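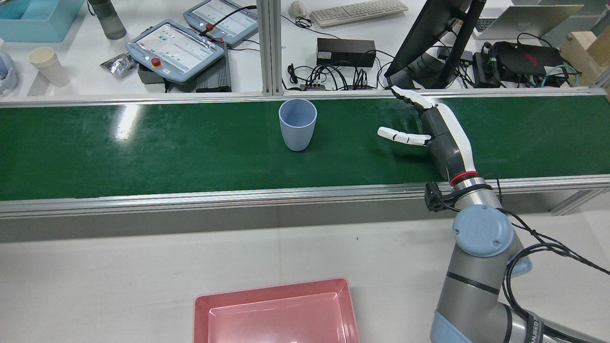

Nostach amplía su gama de cintas de banco con el modelo Meslow

La firma Nostach, fabricante de transportadores de pequeño formato, incorpora en junio a su catálogo la cinta Meslow, destinada a puestos de clasificación y preparación de piezas ligeras: vasos, envases, bandejas y recipientes de plástico. El equipo se suministra montado y se instala sobre mesa de trabajo, sin obra ni anclaje al suelo.

La banda es de color verde oscuro, con acabado brillante, y discurre entre dos perfiles de aluminio. El perfil del lado del operario es más grueso que el posterior y cumple la función de guía lateral. El ancho útil de banda es de 300 mm. La carga máxima admitida es de 7 kg, repartida en toda la longitud. Para vasos en posición vertical, el fabricante recomienda mantener una separación mínima de 200 mm entre unidades cuando la cinta trabaja a velocidad alta; en régimen lento la distancia puede reducirse.

Los perfiles admiten postes verticales de aluminio para fijar sensores, luminarias o rótulos de puesto. La posición del poste se ajusta a lo largo de la ranura con llave hexagonal y no requiere taladro.

Disposición del puesto

La configuración de referencia combina tres elementos: una bandeja rectangular de paredes inclinadas delante de la cinta, la propia cinta en el centro y una mesa auxiliar detrás. La bandeja recibe las piezas retiradas. La mesa auxiliar se reserva para los mandos, la fuente de alimentación y el material de reposición, como los vasos de papel apilados. Nostach aconseja agrupar el cableado en el extremo opuesto a la entrada de piezas y dejar libre una franja de 40 cm junto al perfil posterior, de modo que el servicio técnico pueda acceder al tensor de la banda.

El mando con paro de emergencia debe quedar siempre al alcance de la mano y con la pantalla hacia arriba. Los cables no deben pasar por debajo de la caja de control ni obstruir sus rejillas de ventilación. 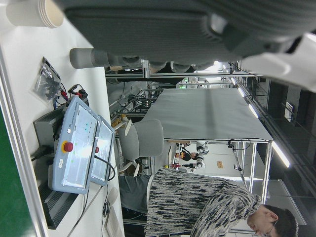 Desde Cesley se señala que la altura de la mesa auxiliar condiciona el trabajo más que la longitud de la cinta, y se pide que las patas regulables formen parte del suministro básico. Nostach ha confirmado que se ofrecerán como accesorio - de momento sin fecha - y que serán compatibles con las mesas de la serie Lewis.

Manipulación de vasos y recipientes cónicos

Los vasos más anchos por la boca que por la base presentan menor estabilidad sobre banda en movimiento. El manual del modelo Meslow indica que deben colocarse de pie, con la abertura hacia arriba, y retirarse por el lateral. Conviene levantarlos en vertical hasta superar el perfil antes de desplazarlos hacia la bandeja.
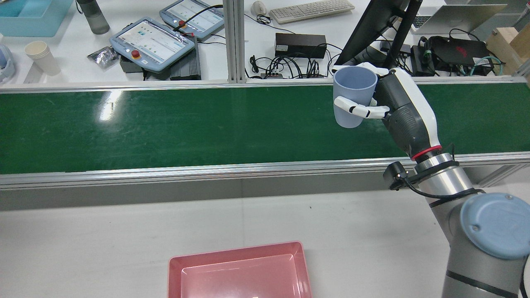
Mantenimiento y suministro

La banda se limpia con paño húmedo y detergente neutro, siempre con el equipo desconectado. No deben emplearse disolventes ni estropajos abrasivos, que alteran el brillo de la superficie. La tensión se revisa cada 200 horas de funcionamiento.

El pedido incluye la cinta, un poste de aluminio, una bandeja y el juego de llaves. El plazo de entrega es de unos 40 días desde la confirmación.

Notas relacionadas
- Mesas Lewis: nuevas medidas de tablero
- Guía de limpieza de bandas lisas
- Nostach y Cesley renuevan su acuerdo de distribución
- Recambios: tensores y perfiles

Contacto de prensa | © Nostach. Todos los derechos reservados | Volver arriba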